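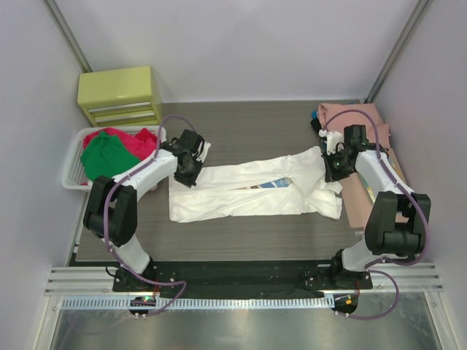 # Chapter 4: Buying a Two-Arm Folding Cell

## What this chapter covers

Two arms, a table, walls round it, a pile of laundry. That's the kind of product we look at now. Chapter 3 was single arms and boxes – stiff things, things that keep their shape when you let go. Cloth doesn't. So the shopping list changes, and so do the questions you put to the seller.

By the end you should be able to:

- read a spec sheet for a two-arm cell and mark the lines that matter for cloth
- tell a kit from a service (sellers blur this all the time)
- write a one-page test plan before the demo unit shows up
- work out what the thing costs after the first invoice

Have your notes from Chapter 2 on grippers handy. We use them right away.

## 4.1 Why trousers

Start with the hard garment. A towel is four corners and a flat middle. Trousers are two legs, a waist, a seat, and a gap that opens up between the legs as soon as you spread them. In the opening photo one gripper has the waist end – or what looks like the bunched end, anyway – and the other is over at the far end of the upper leg. The lower leg just lies there, nearly parallel, with its hem squared off. Wrinkles down both.

Look at what each arm would have to do next. Pull too hard, the whole garment slides. Too soft and the wrinkles stay. Let one side go and the thick folds at the waist stay thick, wherever they happen to be. A buyer who only asks "can it fold a shirt?" will miss all of this.

Note the color too. White cloth on a gray wood-grain top, easy to pick out. Now ask the seller about gray cloth on the same top. Ask about the patch showing through between the legs, blue and tan and dark. Does the software take that for part of the garment, or something under it? Good question for a demo. Write it down.

**Key term: workpiece state.** The shape the cloth is in right now, as far as the machine can tell. With a box, state is position and angle. With cloth it is that plus every fold.

## 4.2 The three offers

Our running case for the chapter is a small laundry in Kultoddale that wants help with sorting and folding. They got three offers. We come back to these in every section so learn them.

**Morais – the kit.** You get arms, grippers, table parts, cables and a manual. You build it. Morais sells spares one by one, good if you have somebody handy on staff. No folding software in the box. You get sample programs and a forum login.

**Solix – the finished cell.** Arrives built, on its own frame, enclosed. Software included for the first year, then a yearly fee. Solix comes out to set it up and trains 2 people on site. Extra people cost extra.

**Flodgate – the service.** You don't own anything. Flodgate puts a cell in your building and bills per folded item. They fix it, they swap it, they take it away at the end. Contract has a minimum number of items per month and it is easy to skip past that line. Don't skip it.

Same job, three very different things to sign. A lot of first-time buyers compare the Morais price to the Solix price and stop. Wrong comparison. Morais leaves out labor, Solix leaves out year two, and Flodgate leaves out nothing but charges you in the slow months.

## 4.3 Reading the sheet

Offer sheets in this chapter are dated 13 July 2019. Prices move, the method doesn't.

Go down the sheet in this order.

1. **Reach, both arms together.** Not reach of one arm. You need the distance between grippers when both are holding cloth. Long garments eat it up fast.
2. **Table size inside the walls.** Walls keep stray hands and stray socks out, fine, but they also limit elbow room. Have the seller show you an arm working close to one.
3. **Room for the in-pile and out-pile.** A perforated plastic basket takes up more of the top than you'd guess. Put one in the far left corner area and the left forearm passes right across it from where you stand. Finished stack needs a place as well. So does stuff waiting its turn.
4. **Gripper fingers.** Shape, grip force, how you replace them. Jagged or smooth? Ask to see what each does to knit fabric after many grabs.
5. **Cable routing.** Loose loops are normal, an arm needs slack to turn. But find out what a spare cable costs and who fits it. Morais lists the cable set at $279. Solix doesn't list it at all, you have to call.
6. **Cleaning.** Lint gets in everything. Toothed rails, fan openings, fastener heads. If the sheet has no cleaning schedule thats your answer on how much the seller thought about laundry.

Skip the top speed line for now. Top speed is measured with empty grippers, usually, and cloth work spends most of its time on pulling and letting go. We do cycle time properly in 4.6.

## 4.4 The trial load

Never judge by the seller's own laundry. Bring yours. The Kultoddale shop ran its trial in May with a mixed load of up to 515 pieces for each offer, same pieces each time, shaken out and dropped back in the basket between runs. Their rules, worth copying:

- Mixed colors in one basket. Reds and greens heaped together, pinks on the table, whites on top.
- Other items left lying on the surface. Real tables are not clear.
- No helping. If staff touch the cloth, that piece goes down as a miss.
- Record the reason for each miss – dropped, double grab, bad fold, gave up.

The last rule is the one most shops drop when they get busy. Then they end up with a score and no idea what to ask the seller to fix. A double grab is a gripper or vision problem. A bad fold might be only a program setting, cheap to change. Very diffrent phone calls.

## Before you go on

Take the opening photo and a blank sheet. Sketch the table from overhead. Mark where you would put the in-pile, the finished stack, and the garment being worked on. Then draw the path of each forearm from its base to a gripper at each end of a pair of trousers. Where do the paths cross your piles? Move the piles until they don't, or until you run out of table. Keep the sketch, you'll need it for the layout work in 4.5.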